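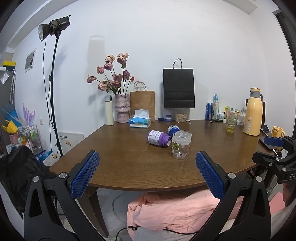
I have wanted to write a few words in praise of the collection protocol for years, and a two-page draft from Vaida Uibo at Tarmont has finally pushed me into it. It covers handheld gripper work in ordinary rooms: what goes on the table, what stays on it, what gets written down, and when a recording should be thrown away. I read it twice on the train and wanted to ring people up about it.

Most writing about good practice in robotics is about safety, and quite right too. There are fences, stop buttons, speed limits and people whose whole job is to check them. But the data we teach machines from has grown up with hardly any rules at all. Each group has its habits, usually kept in the head of whoever has been there longest, and when that person goes on leave the habits go too. I worked on a project called Brumach where 2,933 recordings had to be sorted again by hand after we found that two teams meant different things by "finished". One team stopped when the object touched the table. The other stopped when the fingers had let go and moved clear. Both were sensible! Either would have made a fine rule, if anyone had written it on a card.

So the first thing I love in the Tarmont draft is that it defines its verbs. Pick, place, push, stand up, lay down: each gets one plain sentence with a start and an end. Ciarán Conneely told me he found this part dull. I think it's the best page in the document, and I'd happily see it pinned up in every room where somebody is holding a gripper.

The second thing is the rule on clutter, and I expect it to cause arguments. The draft says a household table should be left as a household table. Snack packets, a phone on its charger, a box of tissues, flowers past their best, all of it stays unless it is dangerous or private. I can hear the objections already, having made them myself. Clutter hides things, clutter slows you down, clutter makes two recordings hard to compare. But a robot that has only ever met a bare surface is going to have a rotten time in my kitchen, and probably in yours. Glass is awkward, bottles lie on their sides and roll, paper bags crumple. I want all of that in the data, and I want it there on purpose, with a rule that protects it from tidy people like me.

Private things are another matter and the draft is firm about them. Screens are locked or turned face down. Post, prescriptions and family photographs are moved before work begins, and the householder gets the final say on anything else. Sigita Butkienė has argued for that last clause for as long as I've known her, and it is lovely to see it in print.

I have two complaints. The draft asks for finger pads to be checked after every 40 recordings, which seems far too slack to me when the pads carry a fine pattern that the grip depends on. I would check at every change of object, with a wipe and a quick look at the screws while you're there. It takes 5 minutes of a morning at most. And there is nothing on failed attempts. At Fuvum we kept ours, marked them clearly and found them very useful, so I'd like a paragraph saying that a dropped jar is a recording like any other and must never be quietly deleted.

Neither point should hold it up. Comments are open until November, and the draft is short enough to read over a cup of tea. If you do this sort of work, please read it with your own table in front of you and send Vaida the places where it doesn't fit. I've already sent mine, with rather too many exclamation marks.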